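Section 4. Changing the Battery in the Pendwood Compact

Read the whole section first. Shop manual for the Kanaan trim has a different tray, see the Kanaan supplement. Everything else is the same.

Before you start

Engine off, key out, parking brake on. Hood up and propped. Let it cool down if you just drove. Radio code written down somewhere if your car has the old Cluledo head unit, you will need it after.

Tools: 10 mm wrench, 13 mm socket with a long extension, wire brush, gloves, eye protection. Baking soda and water for the crud. A bowl for the small bolts, they roll straight down into the splash guard otherwise.
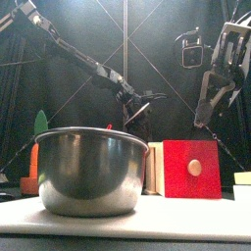 CAUTION: No smoking, no sparks. Rings and watches off. Battery acid burns skin and eats paint, rinse right away with plenty of water.

Taking the old one out

1. Find the negative terminal. Black cover, minus sign. Loosen the 10 mm nut and twist the clamp off. Do not pry with a screwdriver.

2. Tuck the negative cable down the side so it cant spring back.

3. Now the positive. Red cover, same size nut. Keep the wrench away from the fender while you do this.

4. Hold-down clamp is at the bottom front, one 13 mm bolt. If it's rusted, penetrating oil and wait. Don't lean on it, the bolt snaps.

5. Lift straight up. Heavy, about 40 pounds. Keep it level.

Note: cars with 2 vent tubes (northern package) need both pulled off before you lift. Easy to forget.

Cleaning up

6. Baking soda mix on the tray and the clamps. Let it fizz, rinse, dry. Wire brush the inside of the clamps until it's bright metal.

7. Look at the tray. Cracked or bent, replace it. Herkent makes one that fits, 4 bolts, no drilling. 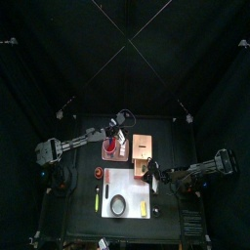

Fig. 4-2. Left arm gripper above clear tray.

Putting the new one in

8. Check the posts match the old battery before it goes in. Positive on the same side. Wrong way round will take out the fuse box.

9. Set it in the tray, hold-down back on, snug. Battery should not move when you push on it. Dont crush the case.

10. Positive clamp first, then negative. Reverse of taking it off. Covers back on.

11. Vent tubes back on if you have them.

CAUTION: Never connect the negative first. One slip with the wrench on the positive and you have a dead short to the body.

After

12. Start the engine. Idle will hunt for a bit, leave it alone until it settles. Still hunting after a short drive, see Section 9.

13. Windows: run each one all the way down, all the way up, hold the switch 2 seconds at the top. Resets the auto-up.

14. Clock, radio code, seat memory.

Note: battery light still on with the engine running is not the battery. Check the belt, then the alternator, Section 6.

Re-check the clamps at 1,010 miles, then look at them every oil change. Cars used for towing, check at 2,000 miles again no matter what.

Old battery goes back to the store or a recycling center. Not in the trash. Keep the reciept, you usually get the core charge back.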